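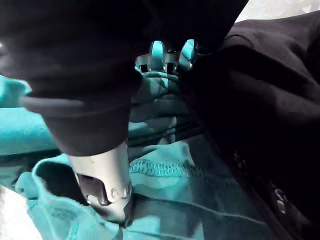 Sleeved finger with bare metal tip on teal fabric, near the overlock seam.

Setting up the Flernier sleeve kit for laundry work

The kit from Nelell costs $85 and includes six knit sleeves. Turn the robot off first. Slide each sleeve up the finger and fold the cuff once, leaving the metal tip bare – covered tips slip on knits.

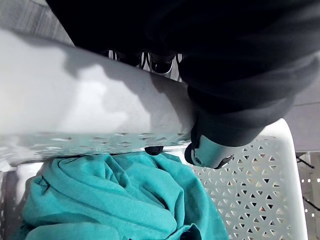 Grip force is set in the Flernier menu. Start at level 4 for T-shirts and go to 5 for heavier clothes. Run your first lifts over a plastic basket with a thick, rounded rim like this one, and raise the wrist until dark fabric clears it. Wash sleeves cold and line dry.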